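Subject: Re: [girkon-users] Left gripper won't release after long holds 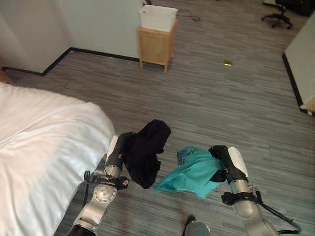
Bedroom setup, black garment in the left gripper, green one in the right.

Same fault on our unit, so adding what we have. Ours showed up in May after the Gamage firmware update. The left gripper closes on a garment normally, and then the open command is acknowledged but the fingers stay shut. The right one has never done it.

I went through the logs for 2,217 grasps. The left gripper failed to open 104 times. Nearly all of those were holds longer than a minute, and heavier clothes didn't make it any worse. In every case the controller reported "open" with no error, so the task script carried on and moved the arm with the garment still held. That worries me more than the jam. On one run a sleeve caught on furniture and the arm kept pulling until I hit the stop.

What we do for now:

Cap any hold at 30 seconds in the Dalolance script.
Read the finger position after each open command and halt if it hasn't changed within 500 ms.
Keep one hand on the stop button. Don't pull the clothing out by hand with the motors powered.

I have not tried rolling back the firmware. If someone has, please post the version number you went back to.

Karthik Cassim
Cutside

> Is anyone else seeing the left gripper stay closed after
> an open command? We run the laundry pickup task and it
> happens a few times per shift. Power cycling clears it.
> I swapped the finger pads and checked the cable at the
> wrist, no change. No fault code in the log either.
> We're at grip force 100, the default.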